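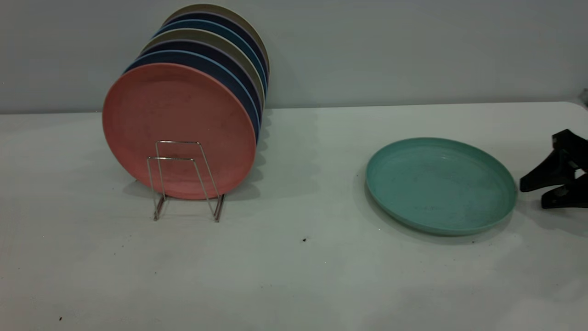

Employer Update: Seasonal Hiring, Reference Checks and Onboarding Records

April 3, 2026
By the Droltudach Employer Services Desk

Print this item | E-mail this item

Member employers planning to add seasonal staff are advised to begin their preparations now. Requests for help with short-term contracts usually peak in August, when many positions have already been filled and paperwork is being completed after the fact. Early planning allows managers to settle job descriptions, pay rates and end dates before the first interview takes place.

Reference Checks

Droltudach has revised its standard reference request form. The new version is 2 pages long and asks former employers to confirm dates of employment, job title and main duties. Questions about health, family status and past pay have been removed. Members should discard earlier copies and should obtain a signed release from each candidate before contacting a former employer.

Reference notes should be kept with the application file and should record the name of the person contacted. Informal comments received by telephone are part of the record and should be written down the same day.

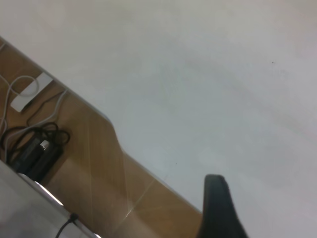
Onboarding Records

The Laso records portal now accepts signed onboarding documents from all member employers. More than 300 employers have already moved their files. Those who still use paper packets may continue to do so, but new hire forms must reach the Dobre office within 5 business days of the employee's start date.

Supervisors are reminded that identity documents should be viewed by an authorized staff member and stored apart from the general personnel file.

Training Session

A session on interview practice for first-time supervisors will be held at the Omis training center, Room 814. It will cover lawful questions, note taking and the use of scoring sheets. Registration is open through the portal, and places are assigned in the order received. Employers sending several supervisors should submit a separate registration for each.

Last updated: April edition, second posting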